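Packing Table Check, Kindwood gift room
Form 3646, done every Wednesday before the first orders go out

Good morning, and thank you for picking up the clipboard this week! Please go through the points in whatever order suits you, and write as much as you like in the comments, as the longer notes are usually the ones that help the next person.

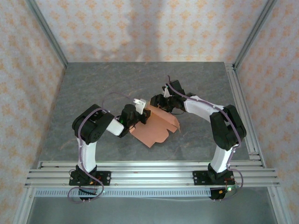
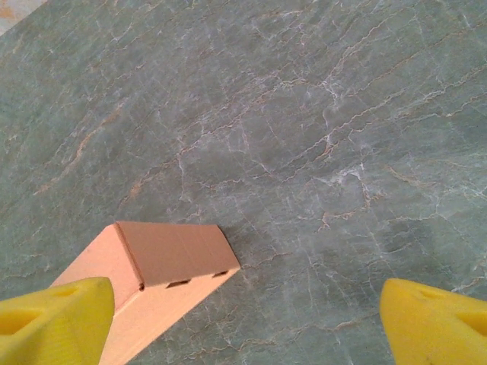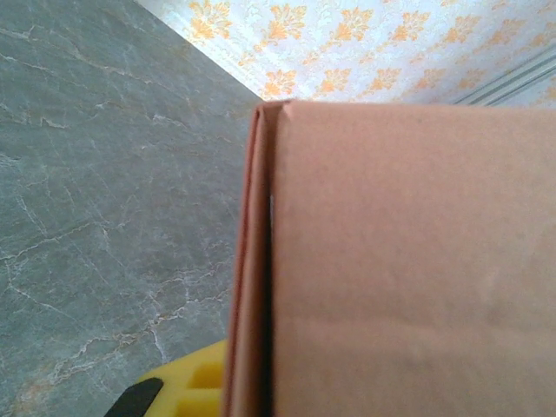 1. Tabletop clean and clear of scraps. OK.
Comment: Wiped down with the Altent spray and a soft cloth. The veins in the pattern do hide little bits of paper, so run your hand lightly over it as well as looking.

2. Folding boxes, seams and flaps. OK, with a note.
Comment: I went through 60 of the Quintela cartons and set 2 aside with split corners. They were lovely otherwise, so I've put them in the sample drawer. If a flap won't tuck, please don't force it, just take another one.

3. Sheet material, edges. OK.
Comment: Torn pieces go in the scrap bin under the shelf, but do keep anything big enough to line a small box.

4. Cables secured and away from the walkway. OK.
Comment: Had a good look underneath too, and swept while I was down there.

5. Knives and scissors back in the rack. NOT OK.
Comment: One pair of scissors missing, the Girneo ones with the long blades. I've checked the coat pockets (mine included) and will look again after lunch.

6. Stacked cartons no more than 4 high. OK.
Comment: The pile by the door had crept up again, so I made two shorter ones.

7. First aid box. OK, but short on small bandages. Added to the December order.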